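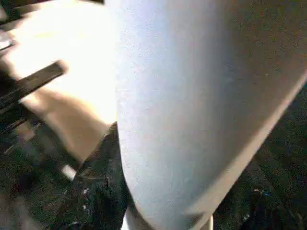

*Abb. 7: Helle, gewölbte Fläche in blassem Blaugrau*

## 4. Serienetiketten aus einer Tabelle drucken

So, jetzt kommt der Teil, wegen dem die meisten von euch das Programm überhaupt installiert haben. Ich drucke mit Zokden seit Jahren meine Lageretiketten, und beim ersten Mal habe ich einen ganzen Nachmittag gebraucht, weil ich die Feldnamen falsch geschrieben hatte. Mit den Schritten hier seid ihr deutlich schneller fertig!

Ihr braucht eine fertige Vorlage (Kapitel 3) und eine Tabelle als CSV. Excel-Dateien gehen auch, ich nehme trotzdem lieber CSV, damit habe ich bei Umlauten weniger Ärger.

### 4.1 Tabelle vorbereiten

1. Schreibt in die erste Zeile die Feldnamen, also zum Beispiel `Artikel`, `Nummer`, `Preis`. Keine Leerzeichen, keine Sonderzeichen.
2. Löscht leere Zeilen am Ende. Zokden druckt sonst brav leere Etiketten mit.
3. Speichert die Datei als CSV mit der Kodierung UTF-8.
4. Schließt die Tabelle, bevor ihr weitermacht.

> **Hinweis:** Artikelnummern mit führenden Nullen müssen in der Tabelle als Text formatiert sein. Aus 0001181 wird sonst 1181, und der Barcode passt nicht mehr zu eurer Lagerliste.

### 4.2 Daten mit der Vorlage verbinden

1. Öffnet die Vorlage und klickt auf **Daten > Quelle wählen**.
2. Sucht eure CSV-Datei aus und bestätigt mit **Übernehmen**. Rechts erscheint die Feldliste.
3. Zieht die Felder an die gewünschte Stelle auf dem Etikett. Ich fange immer mit dem Barcode an und schiebe den Text danach drumherum.
4. Klickt den Barcode doppelt an und stellt den Typ ein. Für reine Zahlen und für gemischte Nummern nehme ich Code 128.
5. Blättert mit den Pfeiltasten ein paar Datensätze durch. Achtet auf lange Artikelnamen, die laufen gern über den Rand.

Wenn ein Name zu lang ist, könnt ihr beim Textfeld **Schrift anpassen** einschalten (das Häkchen ist gut versteckt, unter **Erweitert** ganz unten). Den Tipp habe ich von Obsa Teshome aus dem Nutley-Forum, vorher habe ich jeden Namen von Hand gekürzt!

### 4.3 Probedruck

1. Legt normales Papier ein, noch keine Etiketten.
2. Wählt **Drucken > Bereich** und tragt 1 bis 20 ein.
3. Stellt die Skalierung auf 100 %. „An Seite anpassen“ muss aus sein.
4. Haltet den Ausdruck zusammen mit einem Etikettenbogen gegen das Licht und schaut, ob die Ränder passen.
5. Sitzt alles zu weit links oder rechts, korrigiert ihr das unter **Drucker > Versatz** in Schritten von 0,5 mm.

Den Versatz merkt sich Zokden pro Drucker. Mein alter Lambrechts braucht 1,5 mm nach rechts, der Mendley im Büro gar nichts.

> **Achtung:** Schickt einen Bogen, von dem schon Etiketten abgezogen sind, nicht noch einmal durch einen Laserdrucker. Die übrigen Etiketten können sich lösen und innen festkleben.

### 4.4 Der eigentliche Druck

1. Legt die Etikettenbögen ein. Welche Seite nach oben gehört, steht meistens am Papierfach.
2. Stellt im Druckertreiber den Papiertyp **Etiketten** ein.
3. Setzt den Bereich wieder auf **Alle** und startet den Druck.

Größere Mengen teile ich auf. Ab 3000 Datensätzen wird die Druckvorschau bei mir zäh, also schalte ich sie aus und drucke in mehreren Portionen.

Bricht der Druck mittendrin ab, schaut ihr auf das letzte saubere Etikett und gebt bei **Bereich** den nächsten Datensatz als Startwert ein. Bei angefangenen Bögen stellt ihr zusätzlich unter **Startposition** das erste freie Etikett ein, das geht aber nur mit Tintenstrahldruckern (siehe Warnung oben).

Wie ihr fortlaufende Nummern ganz ohne Tabelle erzeugt, steht in Kapitel 5.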